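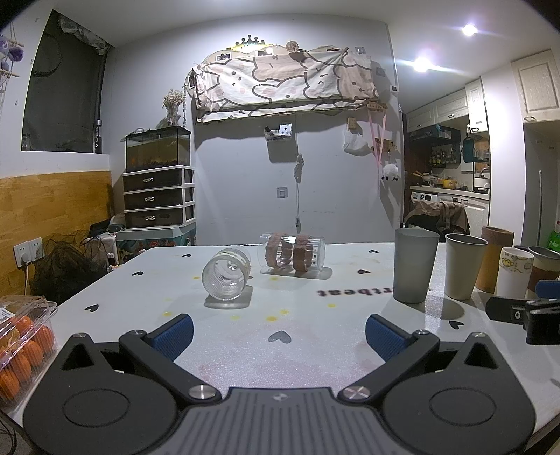 The Cups at Karaca Street

Print this page | E-mail this story

By the time Thoa Dương had climbed the four flights to her uncle-in-law's old flat, with a roll of newspaper under one arm and a bag of oranges in the other hand, Ekrem had already got the cups out. She had asked him to wait. He had said of course he would wait, in the voice he used for promising things to dentists, and now they were all over the white table with the hearts on it, and he was standing over them looking pleased.

"I've made a start," he said.

He had, in a manner of speaking. The upright ones were huddled together on one side like people sheltering at a bus stop, the tall grey one at the front of the queue, and two of the glasses were lying on their sides among the yellow spots as though they had given up on the whole business and gone to sleep.

"Why are those two lying down?" said Thoa.

"They're resting," said Ekrem. "They're the ones I can't decide about."

She put the oranges on the windowsill and took her coat off, and looked at the glasses properly. One was ribbed, the sort you got in every café when she was a girl, and you could have bought another like it in any market in the city. The other had two reddish-brown bands running round it, rough to the thumb when she picked it up, and she remembered it at once. Orhun Saraç had drunk his tea out of it every afternoon for as long as she had been coming here, and he had never let anybody else wash it, and he had never, so far as she could tell, washed it very well himself.

"That one's yours," she said. "There's nothing to decide."

"He told Joar he could have it."

"Joar Westerberg has a cupboard full of glasses. I've seen it. He bought the whole lot from Barnura when they were closing down, and he still drinks out of a jam jar."

Ekrem laughed, which he had not done much that April, and sat down on the nearest chair. The new people were coming for the keys at the end of the month, and the man from Rekard had offered 800 for the furniture, everything in, table and all. It was a fair price, Thoa supposed, for a table whose hearts had been picked out by Orhun's late wife and whose pink stains nothing would ever shift. She had tried lemon on them once, and then salt, and then a powder that smelt of swimming baths, and Orhun had watched her from the doorway and said, quite kindly, that he liked them where they were.

"The children will want the cartoon cup," she said, unrolling the newspaper.

"The children are both taller than me."

"They'll still want it. Put it aside."

He put it aside, and then he put the cream one with the dark rim aside too, and the brown one, and after a while there was a good deal more aside than there was to pack. Thoa didn't say anything. She peeled an orange and gave him half, and they ate it over the sink so as not to add to the table.

"What if we kept it?" said Ekrem, with his back to her. "The table. Jannik's got the van until tomorrow, he said so. I could tell the Rekard man it had a bad leg."

"Has it got a bad leg?"

"It's got a slightly thoughtful leg."

She wiped her fingers, took a sheet of newspaper and began with the ribbed glass, rolling it over and over and tucking the ends in the way her mother had shown her. Then she held out her hand for the other one. Ekrem gave it to her slowly, and she wrapped it in three sheets instead of one and wrote his name across the paper in big letters.

"Ring Jannik," she said. "And ask him to bring a blanket for the corners."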